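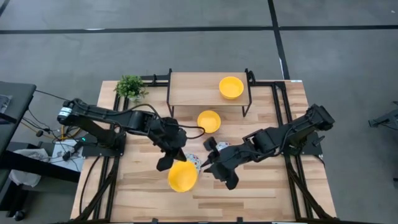 Photo: Bretum Partnership

Junaid Janjua has spent most of the past year trying to get fibre broadband into the villages north of Drernstead. He manages the rural programme for Nellance, the network builder that won the work in July, and he spoke to us two days after Christmas.

"We have 266 premises on the list," he said. "Most are in Cowie, and the rest are farms and cottages on the Bretum road."

Many homes there still rely on copper lines put in decades ago. Janjua said the longest runs are nearly 3 miles from the cabinet, and speeds drop badly at that distance.

"People tell me they can send an email or watch the news, but they can't do both. If you run a business from home, that's a real cost."

The first stretch will use existing poles. After that the cable goes underground, along the verge and across two fields. Both landowners have agreed terms in writing.

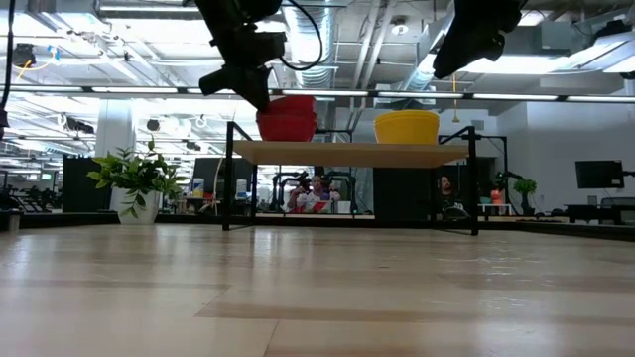 Will residents have to pay for the connection?

The standard connection is free, and households only pay the monthly charge to whichever provider they choose. Janjua said a few properties with long private drives may get a separate quote.

"The dearest one we've priced so far is £3000, and that's a house right at the end of a track. We're talking to the owner about digging the trench himself, which would bring it down a lot."

He accepted that the scheme is behind. The road permits for Cowie were sent back twice, once over a drawing that showed the wrong side of the bridge.

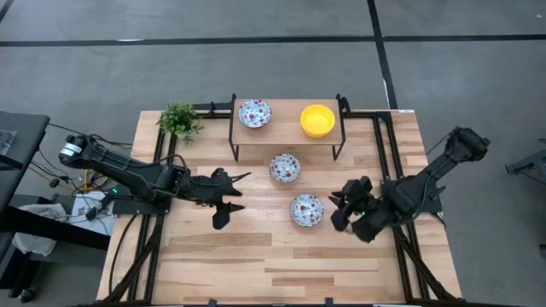 The permits have now been granted, and digging is due to start once the ground is firm enough for the machinery. Janjua would not give a finishing date.

"I gave one last time and I had to ring everybody up and take it back," he said. "When a road is ready to order, we'll write to every house on it."

Published 27 Dec 2023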